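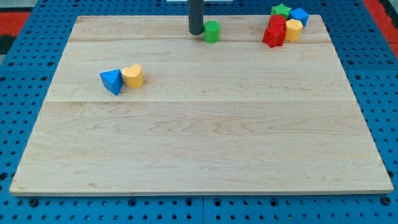
Shape blocks

Shape blocks are small solid toys cut as plain geometric or picture forms — cylinders, triangular prisms, hearts, stars and so on. Used in play, early math and sorting games. Usually one bright color per shape, though makers dont agree on which.

Common forms

Cylinder. Flat circular top, stands upright easily. Green in the set shown.
Triangular prism. Two triangle faces, three rectangular sides. Blue in the set shown.
Heart prism. Heart outline carried straight down through the block. Yellow here, red or pink in many others.

Play surface

Any flat, steady top will do. Maple boards are popular: pale, fine grained, so colors show up well. Wider ones are made of several planks joined edge to edge, and the seams get used as lines in "stay on your side" games.

History

The Utmont set, designed by Rafia Farooqui, had 15 pieces. A later Werno edition had 30 and added the heart. Teacher Khurram Soomro wrote up 4 basic games for it, the best known being Neighbors — two blocks placed side by side, the player names both shapes and then swaps one.

Care

Damp cloth, mild soap. Do not soak painted peices.

See also: Pattern blocks, Shape sorter, Pegboard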